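In praise of the ordinary table
By Ese Chukwu, September

My mother had a kitchen drawer we all called Marino, after the sweet shop whose tin lived in it for years, and into that drawer went everything that had ever come in a packet. String, fuses, birthday candles, picture hooks, the last of the raisins. You opened it with one hand and held your breath with the other, so to speak, and whatever you wanted was always in there somewhere.

I loved that drawer and I have spent my whole grown-up life trying not to have one. My belief, which I hold more firmly each year, is that the cure for a Marino drawer isn't a better drawer. What you need is a clear table, and the patience to put things on it one or two at a time and decide about them properly. 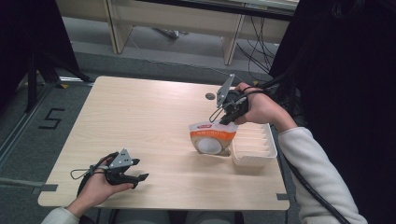
The orange and white pouch and the slotted tray, side by side on the pale wood.

I do like a tray with narrow slots. A deep box invites you to tip things in and walk away, and I have tipped and walked away more often than I care to say, but a row of little compartments asks you where each thing belongs. Tarmo Koppel, who taught the evening class on household repairs I went to at Nasta, would not let us start a job until the table was bare. He had 33 jars of screws at home, all labelled, and he could be a bit of a bore about them (he'd be the first to agree), but his work was beautiful and he never had to buy the same hinge twice.

Now, packets. I know many kind and sensible people who decant everything the moment it comes through the door, and their shelves look lovely. I can't quite join them. A soft packet is an untidy thing, I grant you, and it won't stack, and it slumps over whenever you turn your back. But it carries its name and its small print with it, and if it's made of clear film you can see what you've got without opening it.

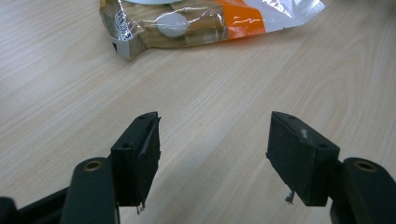

Wooden bits and pieces are my particular weakness here. I once emptied a bag of small pegs into a handsome glass jar, threw away the bag, and then spent a whole winter wondering what size they were when I needed more to match. They're still in the jar. These days I fold the end of the packet over, put it in a tray, and leave the handsome jars for rice.

So by all means buy the tray, but clear the table first, and keep it clear for as long as the job takes, even if supper has to be eaten on your knees. I've had some very good suppers that way.

Contact Ese Chukwu | © Trirow | Back to top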